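# Requesting a Small Equipment Grant from the Warard Fund

Staff members may apply for up to $1,000 toward tools and supplies used in their regular work. Applications are accepted through the end of February and are reviewed in the order received.

## Before you apply

1. Confirm with your supervisor that the item is not already held in shared storage.
2. Obtain 2 written price quotes. Quotes must show shipping and tax.
3. Download the current form. Older versions will be returned unread.

Describe the item in plain terms and state where it will be kept. Requests that list only a part number are delayed while the office asks for more detail.
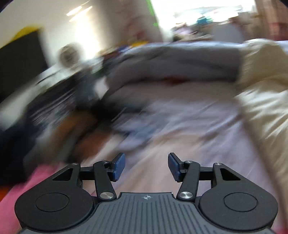

*Hand-held gripper with black housings and a ribbed base plate.*

## Submitting the form

Send the signed form and both quotes to Gwendolyn Esposito in the Gallitz office. You will receive a reference number by email. Please quote it in all later messages.

Decisions are issued within 15 working days. If your request is approved, place the order yourself and forward the receipt to Otis Halvorsen for repayment. Purchases made before approval cannot be repaid.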